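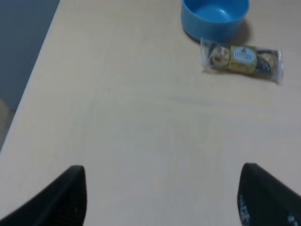
Where does Arketden end?

It ends at the River Bovell if you ask the county, and a good way past it if you ask anyone who has to post a parcel. The river has been the legal boundary since the last redrawing of the districts, when the four parishes on the east bank were handed to Furow. The postal address, the bus timetable and the cricket league carried on as before. Residents of the east bank therefore pay their council tax to one place, get their letters through another and lose at cricket on behalf of the first, depending on the season.

Earlier work on the district treats this as a muddle awaiting correction. We are less sure. Most of the people we spoke to could say without hesitation which office emptied their bins and which town they were from, and saw no reason why the two answers should match. One retired bus driver described the boundary as "something the council keeps in a drawer". Several people offered to show us where the old sign had been. They did not agree on the spot.

Interviews were held in September by Flurina Stöckli, mostly in kitchens and once at a bus stop, where the respondent's bus came before the final question. We spoke to 59 residents from both banks. Each was asked to name their town, their county and the nearest place worth taking a visitor. The third question was meant as a warm-up and produced most of the useful material. 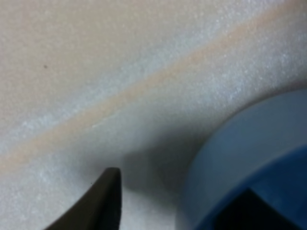
What the visitor guides say

Guides to the area are no help in settling the matter, though they try. Of the 16 we collected, the older ones list the abbey ruins under Arketden, the newer ones under Furow, and one lists them under both with different opening hours. The Tiêu, a café on the east bank which half of our respondents named before the abbey, appears in a single guide — on the wrong bank.

Distance is handled with similar freedom. The abbey lies 200 metres over the boundary, yet guides printed in Furow place it "in the heart of the district", which would surprise the sheep. Guides printed in Arketden prefer "just outside town" and leave the reader to wonder which side of outside is meant. We take these phrases seriously as evidence. A leaflet is a claim on a place, and both councils paid for theirs.

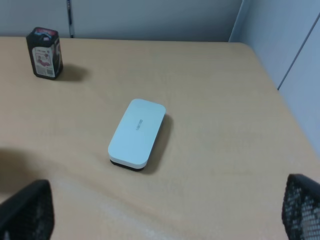
Figure 2. Whiteboard eraser on a wood-grain tabletop.

Signs on the ground follow the leaflets more closely than they follow the law. The brown sign at the bridge still welcomes drivers to Arketden as they leave it, and the Furow sign stands behind a hawthorn that neither council admits to owning. Respondents from the west bank thought this funny. Those from the east bank had mostly stopped noticing, apart from one who gives directions by it and would like the hawthorn left alone. We return to signs when we come to the parish minutes, where they take up more pages than the school.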